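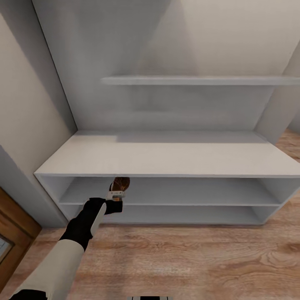 Pilcombe puts two grippers through the same shelf, and the cheaper one sulks least

2025-01-05

Pilcombe, which tests robot hands so that its customers can blame somebody else, has published its first side-by-side trial of grippers on household storage jobs. The trial ran in simulation, where breakages cost nothing and the floor never needs sweeping.

Two grippers took part: the Zavham two-finger model, listed at 1,895 pounds, and the Prostent, which costs rather more and comes in a nicer box. Each was fitted to the same arm, run by the same controller and given 121 attempts at moving a small object to or from a low, open-fronted cabinet. The Zavham managed 115. The Prostent managed fewer, and its makers have asked for another go.

"A low shelf is a rude thing to ask of an arm," said Nidia Villanueva, who designed the trial. "There's a top board waiting to catch your wrist and a lip waiting to catch your fingers. We had one run where the gripper did everything right and then knocked the object over on its way out. We marked that as a failure. The gripper's supporters disagreed."

Most of the lost attempts came down to approach angle. Coming in level with the opening worked well. Coming in from above worked until it met the cabinet. Pilcombe also tried moving the simulated camera lower, which helped both grippers and took around 30 minutes to set up, including an argument over which way was down.

Tipene Henare, who looks after the controller, said the results should be read with care. "Simulated friction is friendlier than the real sort. I'd expect both scores to drop on an actual cabinet, and I'd like it minuted that I said so."

Tests on hardware begin later in January at the Villanueva workshop, which belongs to Nidia's uncle and has been promised back in the state it was lent. Soft-fingered grippers will join the second round if the suppliers send the right mounting plates this time.

The full results, with settings and every failed run, are available from the Pilcombe press desk on request. The Prostent's box is not included in the scoring.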